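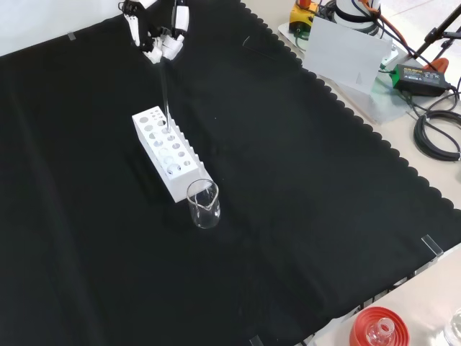
Attachment 1: rack, rod and beaker on the black cloth

Ticket: Glass rod hard to see on dark cloth, rack holes mixed up
Opened by: Lizeth Ayala
Assigned to: Orlando Huaranga
Opened: Nov 10, 2022
Area: Brudavholm teaching lab, side bench
Status: Closed

Lizeth Ayala
Two things with the glassware setup on the side bench.

First, the clear stirring rods get lost against the black cloth. In the attachment there is one ending in a hole at the far end of the white rack and all that shows of it is a pale line and the reflection. When a rod is lying flat on the cloth it is worse. We broke 2 this month by setting other things down on top of them.

Second, the rods keep going back in the wrong holes. The rack has several hole sizes and people use whichever one is free. In the big holes the rods lean over and get knocked. Can we get a different rack, or something under this one?

Orlando Huaranga
Is the cloth needed for anything? I thought it was only there to keep glass off the bench top.

Lizeth Ayala
It's there for padding, and the beakers are easier to find on it than on the old gray mat. The rims and spouts pick up the light. The rods are the problem. I would like to keep it if we can. It also sheds or collects lint, see the specks, so it needs a wash either way.

Orlando Huaranga
Came by and tried a few things.

Tried the white tray from Kinuver under the rack. Rods were harder to see than on the black, and so were the beakers. Took it out again.

Tried turning the lamp so it comes in low from the side. The bright line on the rod got longer and you can find it from a standing position. Flat rods still easy to miss if you are at the far end of the bench.

Tried a band of blue tape near the top of one rod. Visible from everywhere. It does not go down into the hole, so it should stay clean. Left that one in the rack for you to look at.

On the holes: I checked the rods against the rack. The small holes in the middle hold them close to upright. The medium ones let them tilt. The larger ones should be left for tubes. I don't see a reason to buy another rack. The Bunnag one in the catalog has a similar mix of sizes and takes up more room.

Lizeth Ayala
Tape works. I did the other rods the same way, 6 in total. It lifted on one of them after washing, so I redid it with the Lurnier label tape and that has held so far.

Can you mark the rack? If it's only written in the bench notes it won't get read.

Orlando Huaranga
Marked the small holes with blue dots to match the tape. Washed the cloth and put it back with the wavy hem toward the wall. Also moved the beakers to the shelf side. One had been kept right up against the near end of the rack, and reaching over it for a rod is asking for a broken spout.

Please use it for 48 hours and let me know.

Lizeth Ayala
No breakage, and the rods are going back in the small holes. One dot has rubbed off and I put it back on with marker. OK to close.

Orlando Huaranga
Closing. Spare tape is in drawer 3.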